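Stiltow, Series 2
Production planning meeting: minutes

Held at the Trirnico office, Wednesday, 2 pm

Present: Series producer (chair), script editor, line producer, lead director, first assistant director, production designer, costume supervisor, location manager, post-production supervisor, publicity assistant, production coordinator (minutes)

By phone: Commissioning contact at Wimov, for items 1 to 5 only

Apologies: Casting director, composer's agent

1. Minutes of the last meeting

Agreed as correct with one change. Item 6 should have said that the harbour office interior is to be a standing set, and that the harbour office exterior stays on location. The coordinator will reissue the page to heads of department.

2. Matters arising

The parking at the unit base has been settled with the landowner. Lorries use the lower gate, everyone else the upper one.

The missing hard drive from the location recce was found in the art department. The location manager asked that drives be signed out in the book from now on. Agreed.

The question of whether the crew canteen can open before the first call was raised last time and not answered. The line producer has asked the caterer and is still waiting. Carried forward.

3. Series 2: what has been confirmed

The chair read out the position agreed with Wimov. There is to be a second series. Each episode will run to 26 minutes, as in series 1. The first 3 episodes will be released together in February, and the rest weekly after that. Wimov does not want the February release mentioned in public until its own announcement has gone out. Cast and crew can say that a second series is in preparation and nothing further.

The script editor asked if 26 minutes includes the recap at the start. The Wimov contact said it does, and it also includes the opening titles but not the end credits. The lead director said series 1 was cut with the recap on top of the running time, and that the scripts now in hand have been timed the same way. They will all be over. The script editor will retime the opening episodes first and report back before anything is cut.

There was some discussion of whether a recap is needed at all on episodes released on the same day. Wimov would like one on episode one only and is willing to look at the others without. The post-production supervisor would prefer a firm answer before the edit is scheduled. The Wimov contact will put it in writing.

4. Scripts

Episode one is at fourth draft. Notes from Wimov were light and mostly about the ferry scene, where it is not clear who knows that the ledger has been moved. The script editor thinks one added line in the scene before would deal with it.

Episode two is at second draft. The court scene is too long. The writer has offered to lose the clerk and give the lines to the solicitor.

Episode three is late. An outline has come in but the draft has not. The chair spoke to the writer's agent and has been promised pages by the end of next week. If they do not come, the block one schedule cannot be locked and the first assistant director will have to plan around the guest house scenes, which are the least likely to change.

The remaining episodes are at outline. The writers' room will meet again after the episode three draft is in.

The script editor reminded the meeting that the Kerr family storyline was left open at the end of series 1 and that viewers have written in about it more than anything else. The present plan is to bring the Kerr house back in episode two and leave the older brother out of sight until the end of block one. The costume supervisor asked whether he will be seen from behind before then, as this affects the coat. He will be, in episode two, on the slipway. The coat is therefore needed for the start of the shoot.

5. Casting

In the absence of the casting director the chair read her notes. The returning regulars have all been approached and all but one have signed. The outstanding contract is a question of dates with a stage job and is expected to be settled this month.

The new part of the harbour master is open. Readings have been held and a shortlist has gone to Wimov. The Wimov contact said comments would follow and that no one on the list had been ruled out. The lead director asked to be present at recalls. Agreed.

Supporting artists: the open day in the town hall last time brought in more people than could be used and some were kept waiting for most of the day. This time people will be asked to apply in advance and given a time slot. The publicity assistant will draft the notice and the location manager will check the wording with the town hall.

The Wimov contact left the call after this item.

6. Locations

The slipway, the chapel and the upper street are agreed. The council has asked for longer notice of road closures than it did for series 1. The location manager wants the upper street dates fixed this week if possible.

The farm used for the Kerr house has changed hands. The new owners are willing in principle but do not want the kitchen floor touched or the hens moved. The production designer visited and is happy to work with the floor as it is. The kitchen interiors could also be built on the stage next to the harbour office if the farm falls through. The line producer will cost both.

The guest house is available but the owners would like filming finished before the holiday season starts. The first assistant director sees no problem with this if block one begins on time.

7. Design and costume

The harbour office set is drawn and the build can start as soon as the stage is empty. The production designer asked for a decision on working windows. The lead director wants at least the one facing the door to open.

Props from series 1 are in store and have been gone through. Most are in good order. The ledger has come apart at the spine and a repeat is being made, together with a spare for the water scene.

Costume has asked for a second fitting day for regulars. Agreed, provided it does not fall on a read-through day. Waterproofs for the slipway scenes must be bought in duplicate. The line producer queried the cost and accepted it after hearing how long the last set took to dry.

8. Budget

The line producer reported that the overall figure has been accepted by Trirnico. Transport is over and will be looked at again. A sum of £2000 has been set aside for thanks to residents in the upper street, to be spent on the hall roof fund and not on individual payments. The location manager will write to the hall.

Overtime on series 1 was mostly caused by late finishes on the boat. The first assistant director has moved all boat work to the front of the day. The chair asked that any day likely to run over be flagged by lunch.

9. Post-production

Two edit rooms are booked. The supervisor asked for a third for the weeks before the February delivery and was told there is no money for it at present. To be looked at again when the block two schedule is out.

The opening titles are to be kept, with new shots dropped in for the new cast. The composer is willing to do a shorter version of the theme. The agent has not yet sent terms.

10. Publicity

No set photographs are to be posted by cast or crew before the Wimov announcement. The call sheet will carry a reminder.

The publicity assistant showed a draft of the web page for the new series. The meeting asked for the story outline to be cut, as it gives away the ferry scene. Several people thought the series 1 trailer should stay at the top until a new one is ready. Agreed.

There have been a number of posts online giving a release date and episode titles. These are guesses and no reply will be made to them.

11. Any other business

The first aid course has places left. Names to the coordinator.

The stage kettle has been condemned again. A new one will be ordered.

Lockers on the stage are to be cleared by Friday. Anything left will be bagged and kept in the costume store.

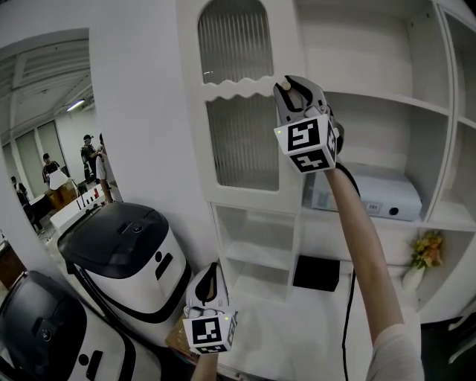 12. Next meeting

Same place, same time, two weeks from today. The casting director will attend. Retimed scripts and the revised transport costs to be sent round beforehand.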